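# How Do You Teach a Robot to Pick Up Snacks?

Quick — grab a bag of chips! Easy, right? Your fingers knew how hard to squeeze before you even thought about it. Robots have a much tougher time with that, and figuring out how to help them is my job. My name is Shakuntala Awasthi, and I test grippers. A gripper is a robot's hand, and most of the ones I try have only two fingers.

You might think the hardest thing to pick up would be something heavy. Nope! A wooden block is a piece of cake, because it stays the same shape however you hold it. Bags are the sneaky ones. They bend, they crinkle, they slide, and whatever is inside shifts around while you lift.

So I like to practice at a dining table, with real snacks. The gripper goes in my hand instead of on a robot, and I open and close the fingers myself. Cameras ride along on it and record what the fingers do. Later on, a computer can study those recordings and try to copy the moves. It's a bit like holding a little kid's hand while they learn to write their name.

Dried seaweed is one of my favorite tests (and one of my favorite snacks). It's so light and crackly that a squeeze that's too strong can turn it into crumbs. I pinch the bag between the two dark blue pads and try to keep it standing up straight.

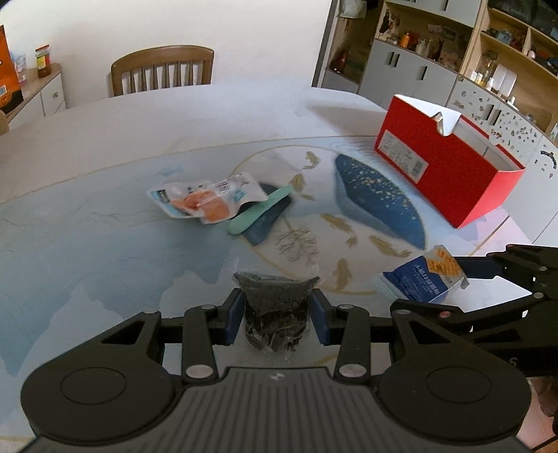

## Which fingers are best?

We have two kinds of finger pads at our workshop in Didton, and we gave them nicknames. Lehtinen pads are soft and squishy. Donell pads are stiff, with tiny bumps. I've done 200 bag pickups with each kind, and I write down every drop in my notebook.

Lehtinen dropped 13 bags. Donell dropped more than that, mostly slippery ones, but it was way better at thin, flat things like cards. So I can't pick one winner! It depends on what you want the robot to grab.

## Try it yourself

You can be a gripper too. Use only your thumb and one finger, and keep your wrist stiff.

1. Pick up a pencil.
2. Pick up a sock.
3. Pick up a small bag of snacks by the top, then by the middle.

Did the bag sag or swing? Now put on a thick winter glove and do it again — you'll feel a lot less, and that's closer to what a robot has to deal with.

Next I'm testing spoons. They're curvy and shiny and they love to spin around, so wish me luck!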